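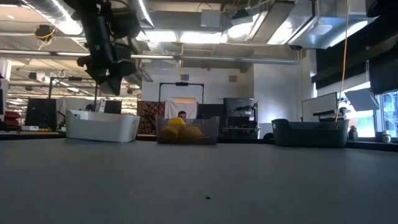

Should the inside of a kitchen cabinet be fitted out before the cabinet is ordered? In most kitchens it should be left plain, with a few rows of shelf pin holes, and the inserts should be bought after the owner has cooked in the room for a season.

I fit cabinets for a living and this costs me money to say. Interior fittings are where the margin sits. A plain base unit from Buser leaves little for the installer. The same unit with a pull-out larder, a corner carousel and a molded cutlery tray leaves a good deal more, and the customer signs for all of it at the same meeting, usually in the last ten minutes, when everyone wants to go home.

The trouble is that the fitting is sized to the carcass and the carcass is sized to the fitting. A Raketov corner unit needs its own door width, its own hinge side and a clear opening of 81 degrees or better. Once the doors are cut for it, the owner keeps the carousel or buys new doors. I have taken out more of these than I would like. The mechanism is usually sound. People stopped using it because a stockpot would not clear the center post.

Last October I priced a mid-sized kitchen two ways. The first had every base unit fitted out to the Tatlı catalog. The second had plain boxes, full-extension drawers in three widths, and adjustable shelves everywhere else. The difference was $956 before labor, and the labor went the same way, as each pull-out has to be squared and leveled on its own runners. The client took the first version. She was within her rights, and the drawers do run well.

Drawers are the exception to what I am arguing. A full-extension drawer on good runners is worth paying for at the start. It cannot be added later without a new front, and it will suit nearly anything put in it. My objection is to the parts that decide in advance what the contents will be: the spice rack with 7 fixed rungs, the bread box with a lid, the bottle pull-out that takes one diameter of bottle.
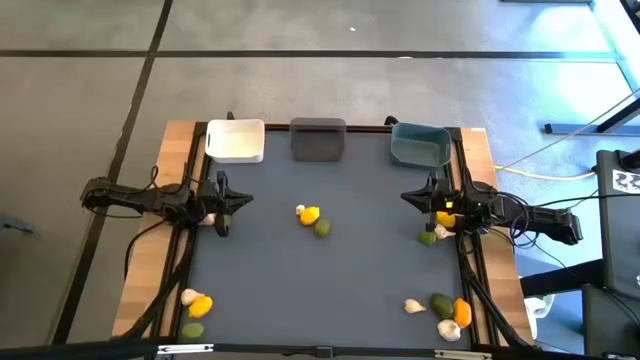

Liên Ninh wrote to me after an earlier version of this piece to say that plain shelves are only cheap if the owner goes back and finishes the job. Her point was that most people do not. They push things to the back of a deep cabinet, lose track of them and buy the same tin twice, and a pull-out bought on day one would have prevented it.

I accept part of that. A fixed shelf in a deep base unit is a poor thing, and I no longer install one below counter height if there is room for a drawer. Where I differ is on the remedy. Loose containers on a shelf do most of what a wire pull-out does. They come forward when pulled, they can be washed in the sink, and they can be moved to another cabinet when the household changes. Nothing has to be drilled.

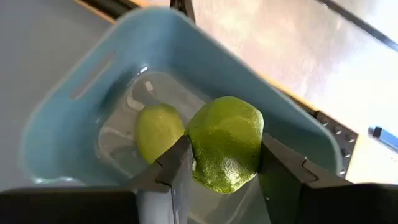 Open bins suit fruit and can be moved as needed.

There is also the question of spare parts. Nukerness changed its runner pattern a while ago, and the old baskets do not hang on the new brackets. A customer with one bent basket had to replace the full set, frame included. A shelf pin has had the same diameter for as long as I have been in the trade.

My advice to anyone at the quoting stage is to ask for the interior fittings as a separate sheet, priced line by line, with the carcass dimensions stated for both cases. If removing a fitting changes the size of the door, ask why. Ask for the shelf holes to be bored to the full height of the side panel, and set 100 dollars aside for whatever you find you need by spring.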